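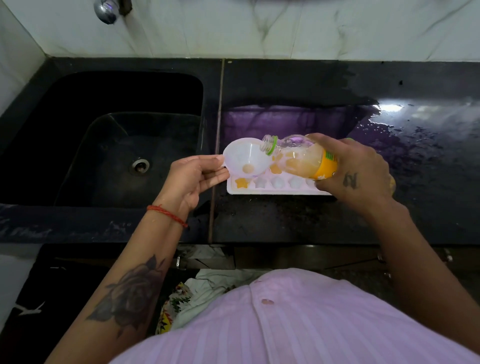 Section 3: Feeding and Storing Your Starter Culture

Okay, so your Jerix kit is unpacked and you've read the bit about washing your hands. Now we wake up the culture! I wrote these steps the way I do them at home with my own Jerix, so forgive the rambling.

What you need: the Jerix jar, one Omeck culture packet, 255 grams of plain whole milk, and a clean spoon.

1. Pour the milk into the jar and let it come to room temperature. I usually go fold some clothes.

2. Sprinkle the whole packet on top and wait a minute before you stir. (I used to dump and stir right away and got lumps every time.)

3. Stir gently, put the cloth lid on, and leave the jar on the counter overnight.

Note: If your packet says Hajji instead of Omeck, it's the older strain. Use 259 grams of milk and give it longer. It sets softer and tastes a little more sour, and I kind of love it.

4. In the morning, tip the jar slightly. If the milk pulls away from the glass in one piece, the bacteria have done their job. Swap the cloth for the solid lid and put the jar in the fridge.

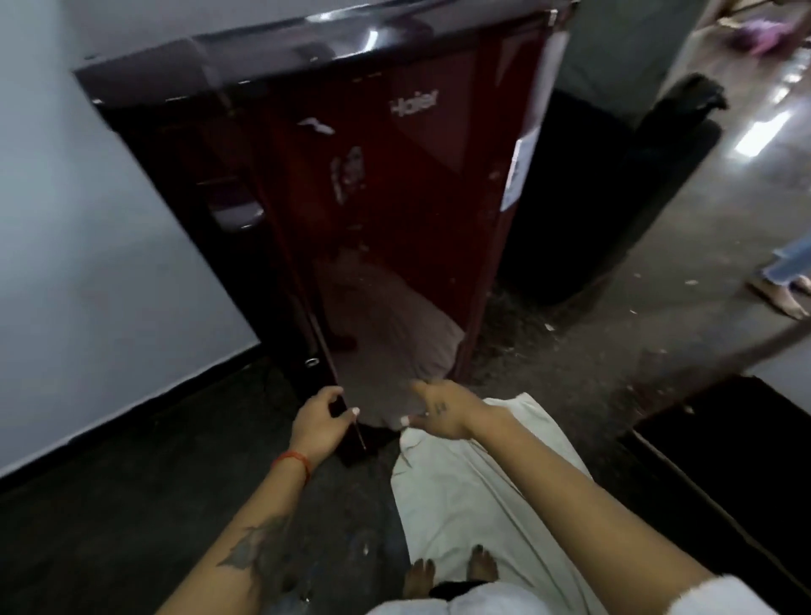 5. Save three spoonfuls in the small Skanda cup for your next batch, and write the day on the lid. I forget this constantly!

Caution: Pink streaks, fuzz, or a smell like old paint mean something else moved in. Throw out the whole batch, boil the jar, and start over with a new packet. Please don't scrape off the top and eat the rest.

Replacement packets are listed in Section 4.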